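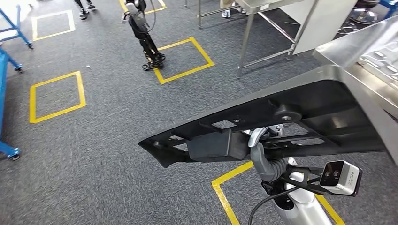 Panel lift under the steel fixture. Revthorpe, planner branch.

Thread on what we've changed in the control stack. Mostly software, a bit of tape.

1/ The old planner (we call it Prirkik) treated a held part as a box. Fine for cartons. Useless for a trim panel with ribs and slots, where the box is mostly air and the arm refuses half the routes it could take.

2/ The new version carries a proper mesh of the part, cut down to 140 faces. Planning time went up by about 40 milliseconds. I can live with that.

3/ The yellow squares on the carpet are start poses. Each one has an ID in the config, and the base pose is checked against it before any arm motion gets planned.

4/ Shiny steel is still a pain for stereo depth. You get holes, then a few points floating in mid-air, and the planner steers round them. We now drop any point seen in fewer than 2 views.
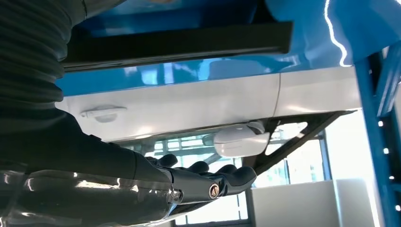
Page last changed: September 1, 2023

5/ Reaching in from below, with the mirror housing just past the fingertips. Glossy white bodywork with a bright window behind it - the wrist view washes out, so the segmentation mask loses its lower edge.

6/ Fixed exposure helped more than retraining did. Should have tried it first.

7/ Vumo, our log viewer, can now scrub the wrist view and the joint torques on one timeline. Before that I was lining up two windows by eye.

8/ Someone asked if the meshes come from Honda or another car maker. No, we scan the parts ourselves and clean them up by hand.

9/ Still open: finger contact is guessed from motor current, and the threshold is one number for all the fingers. It needs to be one per finger. Aiming for November.

10/ Config format is changing too. If you're on build 99 or older, export your poses before you update.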